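A Bavside apresenta a Marudel, linha de sacos de lona para o dia a dia

31 de agosto de 2019 – A Bavside, marca de acessórios de viagem e de uso diário, anuncia o lançamento da Marudel, a sua nova linha de sacos de tecido. A coleção chega às lojas em seis modelos e substitui a linha Tully, que deixa de ser produzida no final do ano. Os artigos Tully ainda em armazém continuam à venda até esgotarem.

A Marudel foi desenhada para quem usa o mesmo saco no trabalho, no ginásio e numa viagem curta. Os modelos partilham o mesmo tipo de lona de toque mate, com alças em fita tecida e ferragens metálicas de pequena dimensão. O forro é cosido à parte e pode ser virado do avesso para limpeza.

O desenvolvimento da linha demorou 73 semanas. A equipa partiu das reclamações e sugestões recebidas na loja online, em que as queixas mais frequentes diziam respeito às costuras das alças e à falta de bolsos interiores. As alças passaram a ser presas com costura dupla e todos os modelos têm agora pelo menos um bolso com fecho.

“Os clientes da Tully gostavam do formato, mas queriam um saco que ficasse arrumado quando está meio vazio”, afirma Ruairí Dolan, diretor de produto da Bavside. “Trabalhámos sobretudo o fundo e os cantos. O saco pousa-se numa mesa ou no chão do corredor e o que está lá dentro continua no sítio.”

A linha inclui dois sacos de mão, uma mochila, um saco de fim de semana, uma bolsa de tiracolo e um estojo para cabos e carregadores. O saco de fim de semana é o maior do conjunto e foi pensado para levar uma muda de roupa, calçado e artigos de higiene. O estojo vende-se em separado ou com a mochila.

Na primeira fase, a Marudel estará disponível em azul-marinho, com fita e debrum em tons de cinzento e branco. Estão previstas outras cores para a próxima estação – a Bavside dará essa informação mais tarde, depois de fechadas as encomendas de tecido.
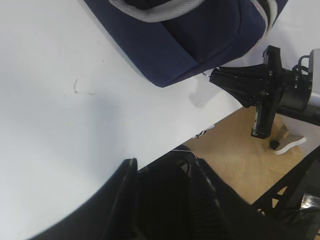 Os preços começam nos 47 euros, valor de venda ao público do estojo. A tabela completa será enviada aos revendedores juntamente com as condições de encomenda. Quem comprou um artigo Tully e ainda tem a fatura poderá pedir a reparação das alças nas mesmas condições de antes, mesmo depois do fim da linha.

A confeção está a cargo da Garnis, oficina que já produzia os modelos anteriores. A primeira série será distribuída por 302 pontos de venda e ficará também disponível na loja online da marca. Os pedidos feitos online seguem em caixa de cartão, sem saco de plástico individual, e com uma folha de instruções de lavagem. A Bavside recomenda limpar a lona com um pano húmido e deixá-la secar à sombra. As ferragens não devem ser mergulhadas em água.

Sobre a Bavside
A Bavside desenha e comercializa sacos, mochilas e acessórios de arrumação. Vende através da sua loja online e de uma rede de revendedores independentes.

Os pedidos de imagens, amostras e entrevistas devem ser dirigidos ao gabinete de imprensa da Bavside, ao cuidado de Ruairí Dolan. As amostras são cedidas por empréstimo e devem ser devolvidas na embalagem original.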